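关于我们

Stimmont 是一家做床品整理和家居清洁的小公司，主要服务有孩子的家庭和短租公寓。公司现有20名员工，办公室和洗衣间在同一层楼，早上八点开始接单。

我们最早只做换床单。客户把钥匙留下，我们上门把旧的撤走，铺好新的，枕头和靠垫归位，然后锁门。后来有客户问能不能顺便叠衣服、收毯子，服务项目就慢慢多了起来。现在一次标准上门是60分钟，包括铺床、叠放布品和擦拭床头。

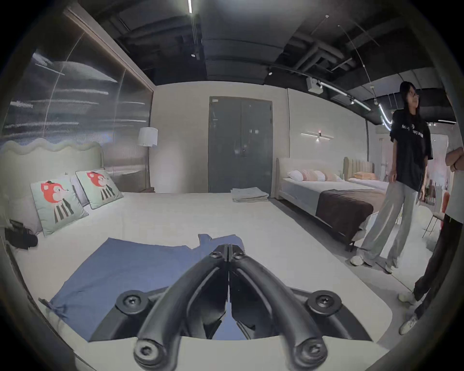 儿童房的活比较细。软包床头要先用干布擦一遍，浅色面料不用带颜色的抹布。印有图案的靠垫翻面检查，拉链朝下，图案朝外，靠着床头摆好。床上散放的布料先抖开，对齐四角再叠，叠好放在床尾。白色床垫在铺床单之前要看一遍，发现污渍先告诉客户，得到同意后再处理。孩子的玩偶和衣物不扔、不换房间。

新员工入职后要在培训间练习2周，之后跟着老员工上门。培训用的床品由 Temeck 供应，洗涤用品长期从 Jornex 采购，更换品牌前会通知客户。

目前我们每月最多可接200次上门服务，八月和春节前后较忙，请提前预约。公寓客户可以签季度合同，家庭客户按次付费，没有最低次数要求。

办公室在 Sproģis 大楼后院，从侧门进，上二楼。需要看布料样品的客户请下午来，上午人都在外面。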